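Last updated: January 2, 2018

Planner thinks the part is still on the table

troder_16
Our arm lifts a big black panel in Jitix, then refuses every path over the steel table, as if still touching it. Any kind soul know why?

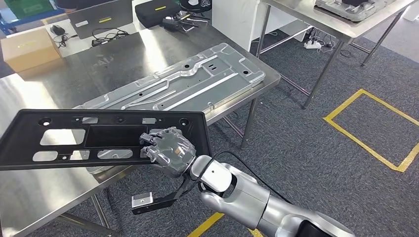
The hand holding the panel by its edge, table behind.

mercado
Lovely big part, that! Attach it to the hand link in the planning world as soon as the grip closes – and remove the old copy, or you'll have two. Then model the cut-outs as solid. A simple box plans far quicker, and mine went from 133 checks to 16.

nisosow
Same here, restarting fixed it for a bit. Maybe try 2 cm of padding?

Contact us | © Jitix Community Help | Back to top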